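Week 9: Can it fold a shirt yet?

Last week I asked who would buy a laundry robot tomorrow, and nearly every hand went up (mine too!). So today we stay with laundry. A car door is the same shape every time it comes down the line, but a shirt never is, and a shop-floor arm that repeats one motion 2,000 times is no help with a sleeve. 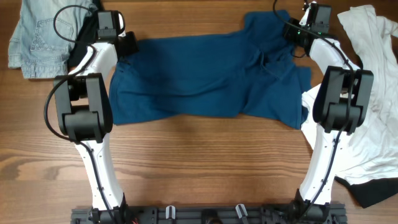
Page last changed: December, Rodside course pages

Two arms, one short-sleeved shirt, and other clothes lying close by. Before you can fold anything you have to flatten it, and I'd say that's most of the job - finding a hem or a corner in all those wrinkles. Please read the Fostberg handout, pages 3 to 9, and look hard at how they score a "good" fold. I think they're generous.

Then there's grip. Cloth bunches up, hides its own edges, and a finger can end up with one layer or several.
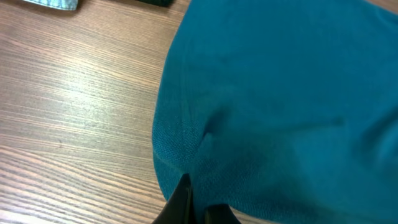
Lucimara Trindade wrote on the class board that she'd happily take a slow robot, as long as it got through the basket while she was at work. Fair point, and I'd take that deal myself. But would it get through 100 shirts without calling for help? Bring me your guess, and how you'd test it.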